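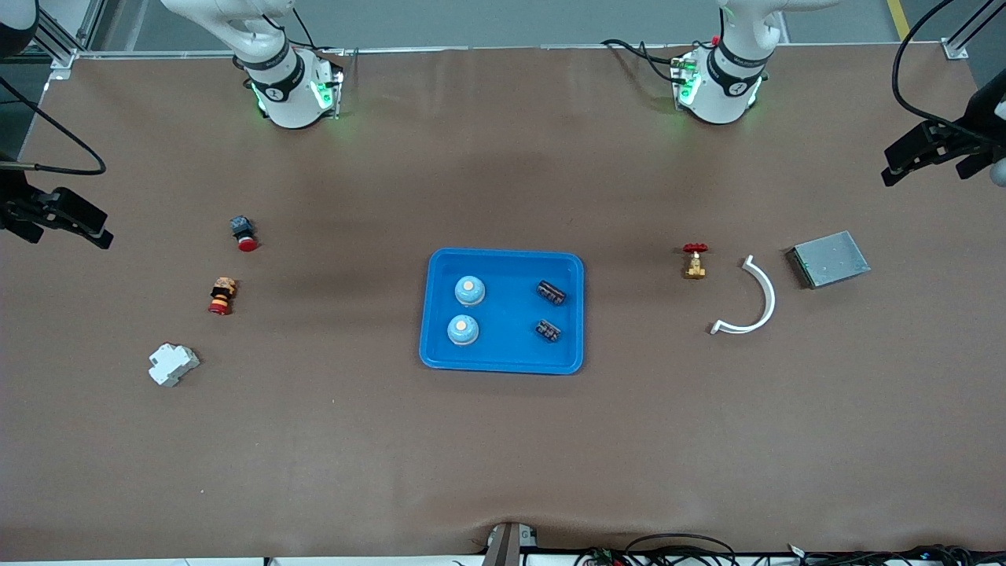 Station 2, Plultalby. Blue tray on the mat, parts to both sides.

Hildegard Eichhorn logged in at 16:00 and read the shift notes. The task was sorting. The model was called Lera, and it learned from recorded episodes, each one driven by a person holding the leader arms. Jidex paid per accepted episode. An episode was rejected for a dropped part, a collision, or a pause longer than 9 seconds.

She had been rejected for pauses all month.

"You stop before the grasp," said Ha-neul Maeng, who reviewed the recordings. "Every time. The model is starting to do it too."

"Is that a fault?"

"It's in the data. Luo wants to know if it should be filtered out."

Maeng opened the evaluation log. Lera had run 16 trials overnight with no one at the station. In each, the gripper came down over the part, held still, and then closed. The delay served no function in the policy. It matched Eichhorn's to within a tenth of a second.

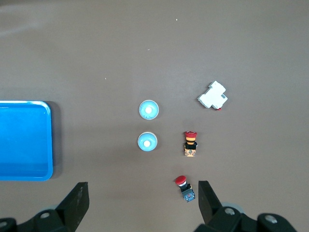
Eichhorn had never watched herself work from the wrist view. Maeng put it up on the second monitor and stepped through it slowly. The fingers were open on either side of a red push button, with the dark blue block at its near end. The button lay closer to the right finger. She would have shifted over before closing.

"What are you waiting for there?" Maeng asked.

"I'm checking I have the right one."

Maeng typed that into the comment field, left the filter setting at off, and queued the next episode.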